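Section 4: Setting up your index

Right, you've got Osen installed and it opens without shouting at you. Now for the bit I enjoy most, which is telling it how your paper filing works so it can find things for you later. I've set this up for my own household papers twice now (the first time I rushed it and had to start again), so do take your time!

1. Open Osen and choose New Index. Give it a short name. Mine is just Home.

2. Pick a numbering style. I use plain running numbers, so my boiler guarantee is 159 and the car insurance is 378. You can have letters in front if you like, but you'll be typing them an awful lot.

3. Set the top number. It comes set to 600, and you can go up to 2,000 on the free version. I left mine alone.

4. Add your boxes under Places. One line for each box file, with a name you'd say out loud - "House", "Car", "Tax" and so on.

5. Enter your first paper. Type the number, choose the box, then add two or three words you'd search for. Press Save before you move on, as Osen won't ask.

6. Write the same number in pencil on the top right corner of the paper and pop it in the box.

Note: papers go in number order inside each box, newest on top. Gaps are fine. If you throw something out, mark it Gone and leave the number unused.

Caution: don't rename a box while the Search window is open. In the May version this made the entries drop back to Unsorted, and I spent a whole evening putting mine right. Close Search first, rename, then open it again.

7. Go to File, then Back Up, and save a copy somewhere other than your own computer. A memory stick in a drawer will do nicely.

If you're coming over from Promton, skip steps 4 and 5 and use Import instead (see Section 6). It brings the box names across but loses the search words, I'm afraid. 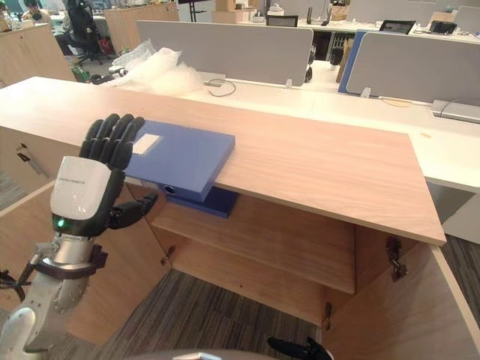
Paewai replied: I came over from Promton too and the search words did survive for me, but only when I exported as plain text first. Might be worth adding to Section 6?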